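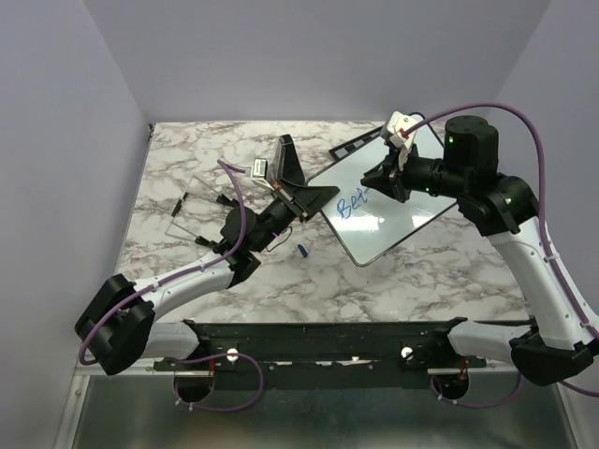
Harpreet Lévesque writes that the board in her kitchen at Sundudcombe no longer wipes clean, that last month's shopping can still be read beneath this month's, and that she would like to know whether it must be replaced. In most cases it need not be. The guidance below applies to whiteboards used in the home for menus, lists and messages, and may be followed with materials found in most kitchens.

Daily care

Wipe the board with a dry, soft cloth at the end of each day. Ink left for a week or more bonds to the surface and becomes progressively harder to lift. Kitchen paper is not recommended, as the coarser kinds leave fine scratches in which pigment collects.

Felt erasers should be brushed out of doors once a week. An eraser loaded with old ink will spread a grey film over the board, and this is often mistaken for wear.

Weekly cleaning

Use lukewarm water with one drop of washing-up liquid, applied with a well-wrung cloth. Wipe from top to bottom in overlapping strokes, rinse with a second cloth and dry immediately. Water must not be allowed to stand along the lower edge of a framed board, where it may reach the backing and cause it to swell.

Old or stubborn ink

Write over the mark with a fresh dry-wipe marker, wait a few seconds, and wipe while the new ink is still wet. The solvent in the fresh ink softens the old. Repeat as necessary.

Where this fails, dampen a cloth with surgical spirit and work on a small area at a time. Open a window, keep the spirit away from the hob and any other flame, and test a corner first. Rinse with plain water afterwards and dry well.

Permanent marker responds to the same treatment, though several applications may be required.

Grease

Boards hung near a cooker acquire a thin layer of grease on which markers skip. Spirit alone tends to smear it. Wash with the soapy solution described above, dry thoroughly, and only then treat any ink that remains. Readers who are able to do so should hang the board at least 100 cm from the hob.

What to avoid

Scouring powder, cream cleanser, wire wool and melamine sponges
Furniture polish, which leaves a film that repels ink
Undiluted bleach
Adhesive tape used to rule permanent lines

If tape has already been applied, warm it gently with a hairdryer on a low setting and peel it back slowly. Residue may be removed with a little cooking oil, followed by a thorough wash.

Markers

Store markers flat with the caps fully closed. A marker kept with its tip upwards dries out early and writes faintly, which encourages the user to press hard. Blue and black inks generally lift more readily than red or green.

When to replace a board

Ghosting that returns after cleaning with spirit indicates that the coating has worn through. Melamine boards reach this stage sooner than enamelled steel. A worn board may still be given a further period of use in a shed or workshop, where appearance is of less concern.

Correction: the previous edition of this page advised the use of vinegar on enamelled boards. Maribeth Villanueva has pointed out that repeated use may dull the finish, and the advice has been withdrawn.

Page revised 13 Mar 2023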